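THE LAST OF THE SATURDAY NIGHT SPOOK SHOWS

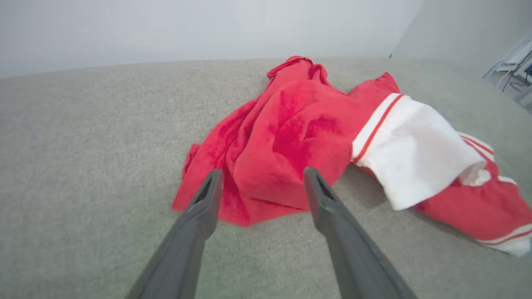
Red and white, with plenty of wrinkles.

I have a weakness for local television, the kind that was made in a studio the size of a two-car garage and smelled (I am told) of hot lights and egg salad. Where I grew up, in Erkedmont, we had one channel that came in clearly and two that came in when the weather felt like it. The clear one ran a late movie show called The Stunditz Hour, which ran two hours, and I have never heard a good explanation for that.

If you are too young for this sort of thing, let me set it up. A station would buy a bundle of old horror pictures for next to nothing. Most of them were terrible. So the station would put somebody from the weather desk or the sales office into a cape, give him a coffin and a fog machine, and have him crack jokes before and after the commercials. Cities all over the country had one. Ours was Count Stunditz, and he was the first person on television I ever thought of as mine.

The Count did not look like a count. He looked like a man who sold insurance, with shoe polish in his hair. He had an accent that started the evening in Hungary and was usually somewhere around Wisconsin by the second reel. He read letters from kids and he answered every one of them as though it had come from a visiting duke. My brother and I wrote in once to ask what he ate for breakfast, and he said "toast, but sadly," and we laughed so hard that my mother came downstairs and shut the set off. I still say it. My own kids say it now and they have no idea where it came from!

I bring all this up because of a box. Last September a small outfit called Ovon, which puts out old regional television for people like me, released what is left of the show. There were 293 episodes made. What survives is 37 complete ones, plus a reel of bumpers and a Christmas special with the sound missing for the first part. The rest got taped over, the way everything did back then. Tape cost money, and who was ever going to want to see a man in a cape talk to a rubber bat twice?

Well, me. I watched the whole set in 3 weeks, mostly after everyone else had gone to bed, which is the proper way to do it.

I was nervous going in. You love a thing when you are nine and then you meet it again as a grown person with bills, and sometimes it's better to have left it alone. Some of it is rough. The early shows are stiff, and the Count keeps looking at the wrong camera. There's a running bit with a singing skull that wasn't funny then and has not ripened. And the movies have mostly been cut out for rights reasons, so you get ten minutes of the Count telling you what a stinker you are about to see and then, bang, he is back telling you what a stinker that was.

But then you hit the middle stretch and it just takes off. He has stopped working from cards by then. You can hear the crew laughing behind the camera, and he starts playing to them, and the whole thing loosens up. There is one show where the fog machine won't quit. He does the entire last segment without being visible at all, just a voice in the gray, calmly reading out the winners of a tire store giveaway. I had to stop the disc. I was crying.

The other one I would send you to is episode 49. The movie that night was a mummy picture, and a bad one, and the Count spends his breaks interviewing the mummy, who doesn't speak. That's the whole joke. He asks a question, he waits, he nods as if he's been told something very personal. Comics who got famous for silences came along later and did it with a lot more money, and I like them too, but I don't think any of them did it better at one in the morning between ads for carpet.

I talked my neighbors into a viewing at Bùi, the noodle place on our corner, which has a big screen in the back for soccer and lets us use it on slow nights. I figured half of them would drift off to the bar. They stayed for three episodes and asked for a fourth. A table of college kids who had only come in for soup moved their chairs over during the mummy.

The set comes with a thin booklet, mostly old newspaper listings, and a sound-only interview that the Count gave to a local radio station after the show went off. He sounds tired and pleased. He says the station told him on a Tuesday-sized lunch break, as he puts it, and let him keep the cape - he wore it home on the bus. Somebody asks if he minded that the movies were so bad. He says he never saw one all the way through. He was always in the hallway, trying to think of something to say.

The discs are region free and the picture is as good as it's going to get. Skip the skull.

December 2021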